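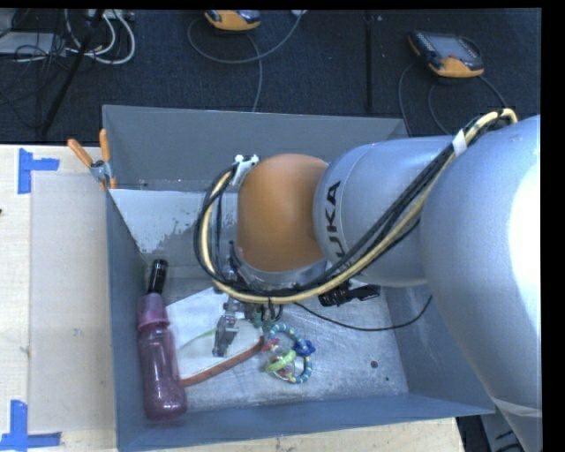 Bare metal bin floors: pale patch, scratches, and whether to line

oabubakar
Posted January 17, 2025

We have open metal bins at the Skutham store, used for mixed small goods: bottles, packets, flat items, anything that will not sit on a shelf. They are Zarkow, bought second-hand. The floors are bare and the walls are grey to blue-grey and blue.

The floors are scuffed all over, which I expected. My query is the pale patch at the back on the left, under the line of the back wall. It is speckled and has a ragged edge. There is also a round dark spot over to the right, with a smaller speck next to it.

Questions:
Is the pale patch likely to be residue or a change in the metal itself?
Is it worth lining the floor before the bins go into full use?
Does anyone lay bottles on their side in these, or do you always stand them up?

Oluwaseun Abubakar

gantry_lane
Can't tell residue from surface change in a photo. Wipe a corner of it with warm water and washing-up liquid, dry it and look again under a lamp held low. If the edge has moved it's residue. If it hasn't, try white vinegar on a cloth for a minute and rinse well. Limescale goes with vinegar. Oxide on zinc mostly doesn't, and you shouldn't leave vinegar on zinc anyway.

First thing to establish is what the floor is made of. Try a magnet.

R_Farooqui
Agree on the magnet, disagree on the vinegar. If the floor is galvanised, even a short contact will dull it, and then you have a second patch to ask about. Use a neutral cleaner. We use Prindero, diluted as it says on the label, and a nylon pad. Nothing abrasive.

On the bottles: I lay them down only if the cap is a screw type and has been checked. The purple one in the bin is on its side with the base towards the front wall. I would turn it round so the collar faces front. You can then see the cap without lifting anything. As it lies, the black thing is directly behind the collar, so you have to look past the one to check the other.

tinplate
The collar at the front is worse if it leaks. It ends up where people put their hands.

R_Farooqui
If it leaks I want to see it. At the back it runs under everything else first.

tinplate
Depends which way the floor falls. Put a level on it. Our bins drop very slightly to the back, so any liquid goes there whichever way the bottle points. It might also account for a pale mark in that position, if the original poster's do the same.

oabubakar
Magnet sticks to floor and walls. Level shows a fall towards the back left corner, slight but repeatable with the level turned end for end. I had not thought to check that.

Wiped part of the patch with washing-up liquid. Some of it came away. The speckles did not.

gantry_lane
Then you probably have both. Deposit on top, some attack underneath where it sat. I'd clean off what will come off and leave the rest. It's a storage bin.

dunnage
Regarding lining. I have tried three things in metal bins of this sort:

Corrugated card. Cheap, quiet, gets soggy, sheds at the corners. Replace often.
Ribbed rubber mat. Good grip, but small flat items catch on the ribs and dirt collects between them.
Mendoza smooth mat, 2 mm. Best of the lot. Cut it 3 mm short on each side or it bows up in the middle.

Whatever you choose, don't glue it. You want to be able to lift it and dry the metal.

R_Farooqui
I would leave them bare. A liner holds moisture against the floor, and if it already falls to one corner that is where it will sit. Bare metal gets scratched and that is all that happens to it. The scratches in these bins are cosmetic.

dunnage
Scratches through zinc aren't cosmetic on steel. It sticks to a magnet, so it's steel, or at least not aluminium. Check the dark spot for rust. Rub it with a white cloth and see if it comes up brown.

R_Farooqui
Fair point on the spot. I still would not line them. We lift and wipe ours every 60 days and have had no rust in any of them.

kestrel_stores
One argument for a liner that hasn't been mentioned is thin flat stuff. A white sheet lying on bare silver-grey metal with lights reflecting off it is hard to pick out, and hard to get a fingernail under. On a dark matt mat it is easy to see and the mat gives a little at the edge. We switched for that reason only.

Downside is that black items then vanish. You can't win both. We went for mid green.

tinplate
Mid green is no good if you store anything green.

kestrel_stores
We don't.

oabubakar
Rubbed the dark spot with a white cloth. It came up grey, no brown. The small speck lifted off with a nail. So no rust that I can find.

I have ordered one smooth mat in mid grey, to try in bin 234, and will leave its neighbour bare for comparison. Bottles go collar to the front in both. I will lift the mat in August and report on the corner.

dunnage
Mark the underside of the mat with which way round it goes. They're never cut quite square.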